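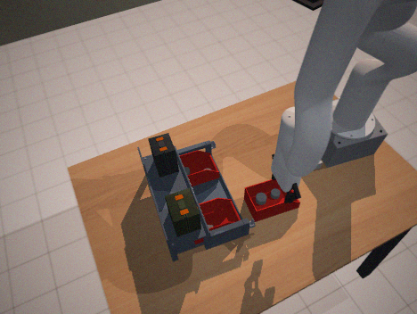
3 min read

October, late. Kitting cell, simulation only.

Spent most of today on the handling rules for the rack task instead of on the task. Genji Koyama wants version 5 of the cell rules frozen before Wirnden gets access, and version 4 still says "grip the bin securely," which can't be tested. I rewrote it as: one finger inside the wall, one outside, contact on a short end, no contact with the contents. The bin in the current layout holds two gray cylinders, and one of them sits close to the black finger. I added a clearance check between finger and contents. The value is blank until Rui Correia gives me the finger pad thickness from the Odar drawing.

Second rule: approach side. The rack stands at an angle on the table and the gap between it and the small red bin is narrow. A straight sideways move toward the rack is a collision waiting to be logged. New wording: lift first, clear the end rail, then translate. The lift height is taken from the top of the rail and not from the tabletop. Version 4 used the tabletop, so every change to the rack model quietly changed the margin.

Third: keep-out volumes. The two dark boxes on the raised shelf get a volume each. Nnamdi Onyeka argued for a single block over the whole shelf, which plans faster. I kept them separate. With one block, the planner also loses the open shelf between the boxes, and a later task will need it. He has a point about planning time and I noted it in the margin of the rules.

Fourth: placement. Two red bins are already in the lower tray with open space between them. The rule now names that space as the target and requires the planner to confirm it is free before release. "Free" means no geometry inside the footprint plus margin. Shadows don't count. I wrote that down because the camera check trained at Balogun has been marking the dark patches on the wood as obstacles. Light direction should be varied in the test set, and that goes in the annex.

Ran 500 randomized starts against the draft this afternoon. 21 were rejected, most of them on the rail clearance. I read through the rejects and they look correct to me, except for a small group where the bin starts so near the rack that no legal approach exists. Those should be reported as "invalid start" and kept out of the failure total. Ese Briggs disagrees. Her view is that a cell which can be handed a bad start has a bad rule upstream. We left both columns in the report.

Naming is still a mess. The Vandley files say "tote," ours say "bin," and Heriberto Quezada's script accepts either one and writes out "tray," which is already the word for the lower part of the rack. From tomorrow it is bin everywhere. Rule 91 covers naming and I have moved it to the front.

Open items:
Finger pad thickness (Rui).
Whether the rack angle is fixed or a parameter. The rules assume fixed.
What the arm does with a held bin after a stop. Draft says hold position, gripper closed, no automatic restart.
Annex on lighting.

Left at 6:40 p.m. with the second batch queued.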